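Drondside College Student Support Centre
Autumn walk-round: safety checklist with comments
Completed by Arlo Lindqvist, November

Thank you to everybody who moved their bags, coats and, in one case, a whole bicycle so that I could get round. I know this comes at a busy point in the term, with transfer forms due and the tutoring rooms full from breakfast onwards, so I've tried to keep my comments friendly and put the things that need doing where you can find them.

1. Front entrance and ramp. OK. The handrail has been tightened and feels lovely and solid now. Leaves are building up at the bottom of the ramp again, so please could reception give the grounds team a ring on wet mornings.

2. Fire doors. Action needed. The door between the study lounge and the Fesdale Room was wedged open with a dictionary. I do understand, it gets terribly stuffy in there when the evening maths group is in, but the wedge has to go. I've asked for a proper hold-open device that lets go when the alarm sounds.

3. Extinguishers. OK. All in date, pins in place, nothing hung on them.

4. Tutoring rooms, cables and sockets. Action needed. There are 3 extension leads plugged one into another under the window desk. Please go back to one lead per wall socket until the electrician has been, and if that means a laptop has to charge in the lounge for a week or two then so be it.

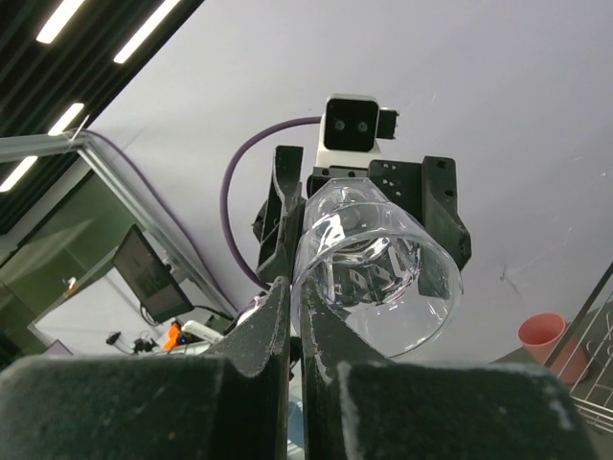 Clear plastic cup held upside down in a gripper.

5. Kitchenette. OK with comments. The kettle and microwave have both passed their electrical test. The fridge seal is starting to split at one corner, and while we're on the fridge, could whoever owns the soup please come and claim it! Mop up spills as they happen, the floor by the sink is slippery even in sensible shoes.

6. Quiet room. OK. Heater guard fixed since the spring visit, and the new blinds have their cord clips fitted.

7. Careers library. Action needed. The top shelf is overloaded and bows in the middle. Take the old prospectuses down first (we have up to 2,000 of them in the building, I'm told, and I can quite believe it).

8. First aid box. Restocked. Plasters were low and the eye wash had expired. The appointed first aider list still shows people who left in the summer, so a new one is going up beside the box.

9. Evacuation chair, upper landing. Not checked. The cupboard was locked and the key was out. Carried over.

Items 2, 4 and 7 to be put right before the winter break, please. My next visit covers room 31 and the upper landing.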